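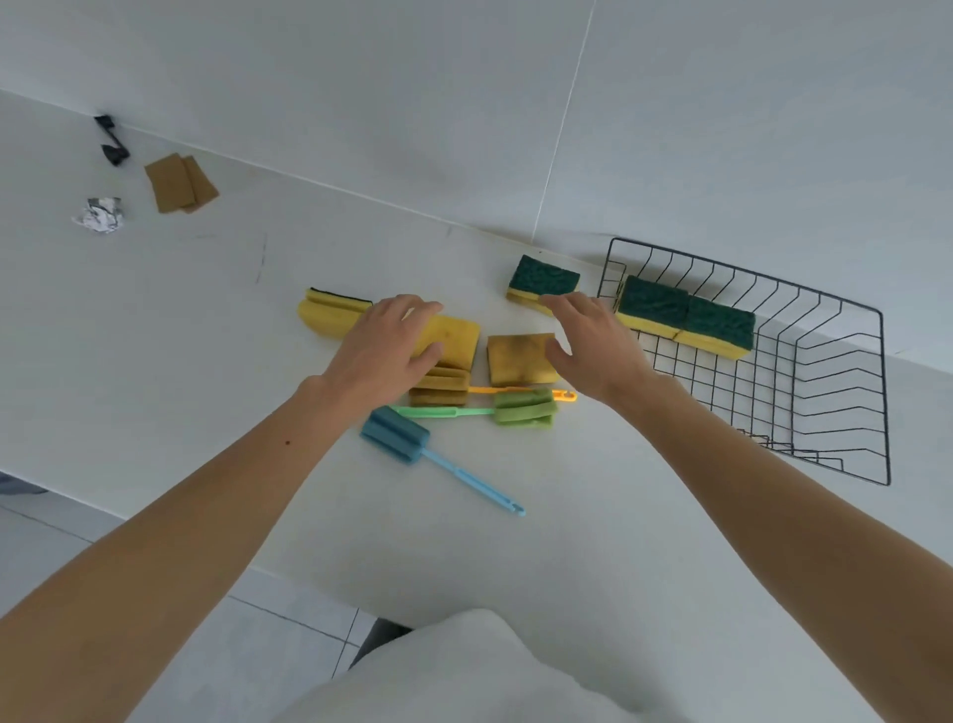

*Kitchen sponges and sponge-headed bottle brushes on a worktop, with a wire basket.*

**Kitchen sponge** – a soft block for washing up, wiping down and scrubbing. Usually foam or cellulose. Sold singly or in packs.

## Types

- **Plain sponge.** No scouring side. For glasses, worktops, spills.
- **Scourer sponge.** Yellow foam with a dark green rough layer is the common sort. Rough side for pans, soft side for everthing else.
- **Cellulose sponge.** Made from plant fibre. Thin sorts are often tan, go stiff when dry and soften again in water.
- **Bottle brush with sponge head.** Foam on a long handle, for bottles, flasks and tall glasses.

## Storage

Air is the main thing. A sponge left flat in a puddle stays wet underneath and starts to smell. Wire racks and baskets let water drip through and are easy to rinse.

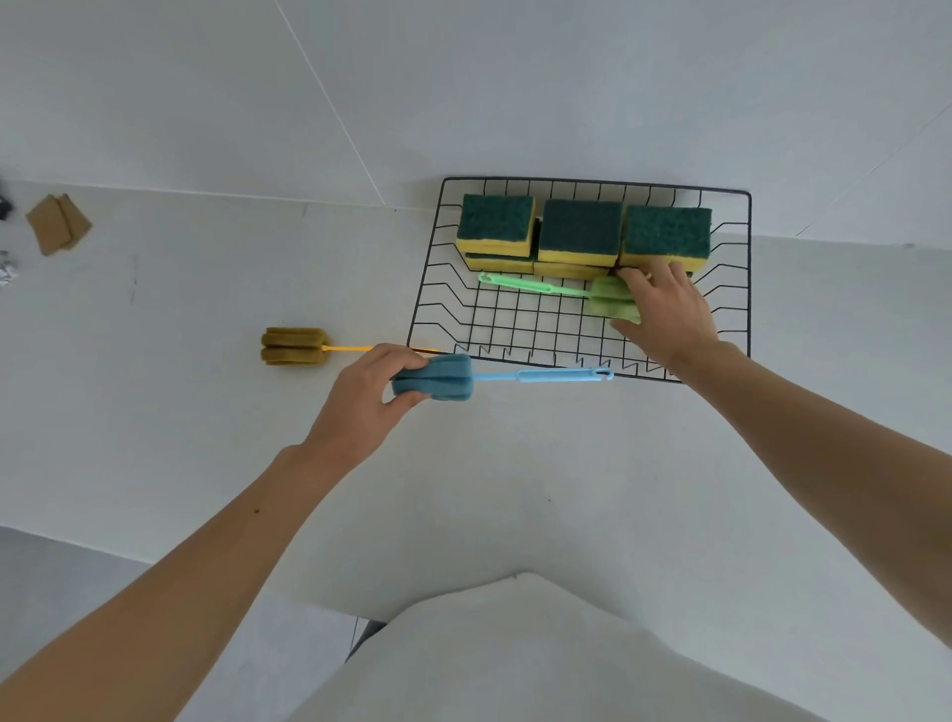

Standing sponges on end saves room, and both broad faces can dry. Bottle brushes take up more space because of the handle. They can lie flat on the rack in front of an upright row of scourers, as the light green one does, or hang up – a loop or hook at the end of the handle is usual, handy if there is a rail. Worn ones best kept apart from the rest.

## Sorting and replacing

Old sponges pile up under sinks. Notburga Bühler's household survey in Stiltau counted 1,039 sponges in 577 kitchens, bottle brushes left out. She sorted them into 3 groups: dishes, floors and bathroom, bin.

Signs that one is finished: crumbling foam, scouring layer peeling off, smell that comes back after washing. Stains alone dont mean much. Cutting a corner off marks a sponge for dirty jobs – a habit Bühler noted in Flundport too.

## See also

Dishcloth; Scouring pad; Washing-up brush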